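Home Topics Light Sound Materials Glossary
Search the Skalberg Pages Enter a word Go
April — by Unai Montoya

Why is black cloth so dark?

Light travels in straight lines until it meets something. When it reaches a surface, three things can happen to it. Some of it bounces off, some of it is soaked up, and some of it may pass through. Bouncing off is called reflection. Soaking up is called absorption. You see an object when light from it enters your eye.

A white surface reflects most of the light that lands on it. A black surface absorbs most of it and turns the energy into a very small amount of heat. Grey lies between the two. No ordinary paint or cloth absorbs all the light, so even a very black curtain sends a little back.
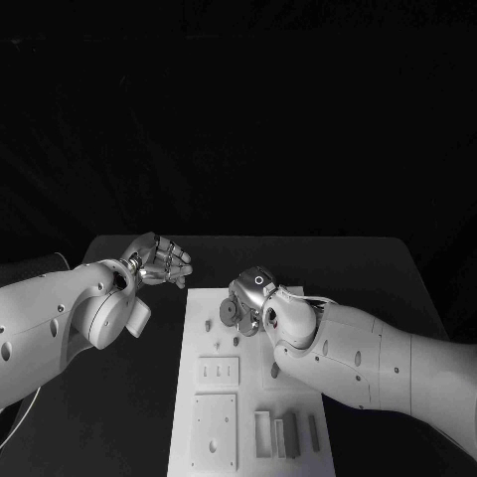

Black cloth behind a dark grey tabletop. The far edge of the tabletop has very soft reflections.

Smooth and rough

Colour is only part of the answer. The shape of the surface matters too, even when the bumps are too small to feel. On a smooth surface, such as a mirror or still water, light coming from one direction leaves in one direction. The surface looks shiny. On a rough surface the light leaves in many directions, and the surface looks dull. The word for this is matte, or matt.

A white plate can be glossy and a sheet of white paper can be matte. Both reflect plenty of light. The plate also shows a bright spot where the lamp is reflected, and the paper does not.
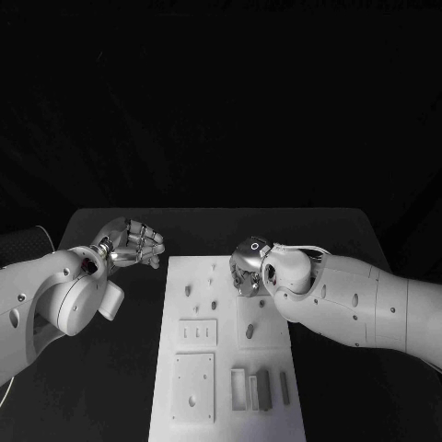
What is contrast?

Contrast is the difference between the light parts and the dark parts of what you are looking at. A white button on a black coat has high contrast and is easy to find. The same button on a white shirt has low contrast. You then have to look for its edges and for the thin shadows beside them.

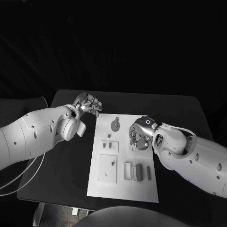 High contrast: a white board on a dark table. Low contrast: small white parts on the same board.

Why folds show

A fold changes the angle of the cloth. One side of it may face the lamp and the other side may face away, so one side is brighter. In white cloth the difference is easy to see. In black cloth both sides are dark, and the fold may be hard to find.
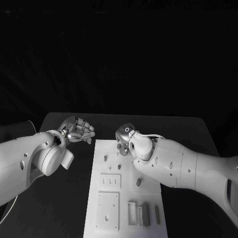 Folds and creases in dark fabric can be very faint.

Try it yourself

You need a desk lamp, a piece of black cloth and a piece of white cloth. The Pevitz workbook uses a lamp of 900 lumens at 3,000 kelvin (a warm white), but any desk lamp will do.

1. Lay both cloths flat and make one fold in each.
2. Shine the lamp from straight above. Draw what you see.
3. Move the lamp low and to one side. Draw again — the shadows will be longer.
4. Wait 5 minutes in a dim room, then compare the two folds.

Words used on this page: reflection, absorption, matte, contrast.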